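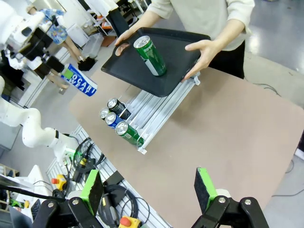
How should the planner handle a grasp target that a person is still holding?

Treat the tray as a moving obstacle and the can on it as unavailable until the tracked pose has settled, then plan from a fresh estimate.

Forum > Manipulation Software > Planning and Control

s_achterberg
The answer above is the current Bindwood guidance. Our settle window is 30 consecutive pose updates. The can on the tray stays out of the target list until the window closes, and the second arm may continue with its own can in the meantime.

travport_ctl
I must disagree with the fixed window. A tray held in two hands never settles fully, and the planner will wait indefinitely. We gate on pose variance and replan during the approach.

s_achterberg
Replanning during the approach is acceptable for one arm. With two arms over the same table, each new path invalidates the other arm's reservation. Our log for November contains 3,639 planning requests, and 54 were rejected for that reason.

ndungu_lab
Both positions depend on the tracker. Metal lids reflect light, and the height estimate is the first value to drift. We request that posters state their depth filter settings.

travport_ctl
Median filter, default size. I maintain that variance is the better gate.

s_achterberg
I will test a variance gate with the reservation held and post the configuration file.

Related topics
Shared workspace locks in Firnomus
Can rack pose from partial views
Wrist camera calibration after a tool change

This site uses cookies to keep you signed in. Accept | Settings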